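**Hulent adds repair and reuse service for artificial flowers**

Hulent, the event decor supplier, will begin taking back used artificial flowers and foliage in August. Customers can return red roses, leaf sprigs and single leaves from any Hulent order. The pieces are sorted, cleaned and sold again at a lower price under the Bornura name.

A trial with the venue group Aquino brought in 517 rose heads and nearly 900 leaf sprigs. Of the rose heads, 262 have been put back into arrangements.
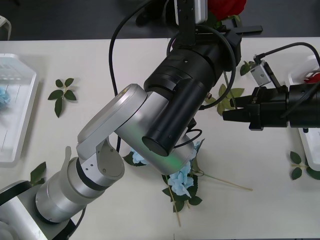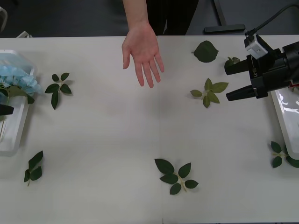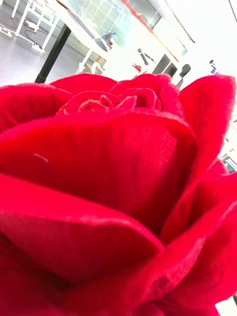
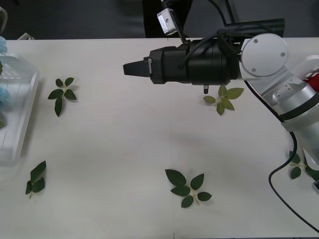 *Artificial foliage on the white worktable; third picture, a red rose head close up.*

"Leaves come off stems all the time, and they used to go in the trash," said Malathi Rai, head of product at Hulent. "Most of them can go straight into a new bunch."

Returns are free for orders of 2 boxes or more. Labels can be requested by email or picked up at the Lornik store.

Press contact: Mirjam Ortner, Hulent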